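Killey over-door drying rack: six months of damp socks

I live in a flat with one radiator worth the name, no garden and a bathroom window that was painted shut before I was born. Laundry is therefore a matter of strategy. Over the years I have owned a winged airer that collapsed if you looked at it, a ceiling pulley that needed a taller ceiling, and a heated contraption that cost a fortune to run and produced one warm stripe across each pair of trousers.

The Killey hangs over a door. You hook two steel arms over the top, drop the frame down, and fold out as many of its rails as you can face. Folded, it is flat enough that the door still opens most of the way. Unfolded, it turns the door into a wall of pants, so choose a door that visitors don't use.

Setting it up

The box says no tools are needed and the box is telling the truth. The leaflet is another matter. It comes in a great many languages, and in the English part you are told to "persuade the arms until content". I persuaded them. One was content at once and the other needed a slipper taken to it.

The hooks have felt on the inside so they don't chew the paint. The felt on mine came off in April. I stuck it back on with the sort of glue that also sticks your thumb to things, and it has held.

Check your door before you buy. Mine is an ordinary cheap hollow one and the hooks fit with a hair to spare. The front door, which is older and fatter, wouldn't take them at all. The product page gives the width of the rack (62 cm) in large friendly letters and the thickness of door it will fit in no letters of any size.

Drying things on it

A full load goes on if you are disciplined and your household is small. Shirts on hangers do well along the top rail. Jeans will go over the middle one, although the whole frame then leans out at the bottom like someone trying to hear next door's telly. Towels are fine provided they are the thin, disappointing kind.

Bedding, forget it. I tried a double sheet and ended up with a sort of tent, behind which the door handle could be located only by touch.

Drying time depends on your flat more than on the rack. With the window open a crack and the hall heater on low, cotton T-shirts hung up after supper are wearable by breakfast. Hoodies take until the following evening and sulk the whole time.

The noise deserves a mention. Every time the door moves, the rails chatter. I've got used to it, and it does mean I can hear anyone going for the biscuits.

Small things

Socks are the rack's weak point. The rails are slightly too far apart and slightly too slippery, and a sock laid over one will be on the floor by morning. Killey sells a clip-on sock bar for this, at a price I would call ambitious. I bought a bag of 200 tiny pegs instead, which is 188 more than I have ever managed to find at once.

What the pegs needed was a home, and after a month of keeping them in a mug I went over to a small plastic basket.

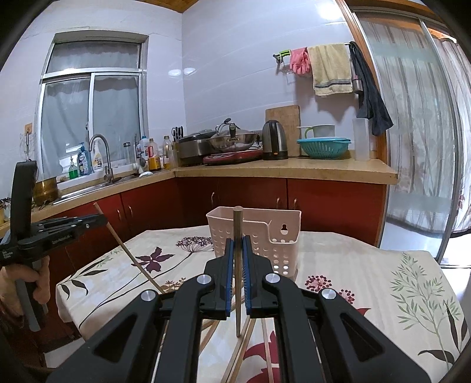
Pink basket, with a slot in the back for hanging it up.

Other racks I looked at

The Rekby is cheaper and much the same shape, with plastic arms in place of steel. I used one at a holiday let and it bowed under two wet swimming towels, so I can't see it surviving denim. The Clalside is the posh one. It is beautifully made, it has soft-close rails, and it weighs roughly what I do. I'd want to talk to the door first.

Would I buy it again?

Yes, with a grumble about the felt and a longer one about the leaflet. After six months the rails are straight, there's no rust at the joints, and the coating has only chipped in the place where I hit it with the slipper. It gets four stars from me. The fifth is down the back of the radiator with the socks.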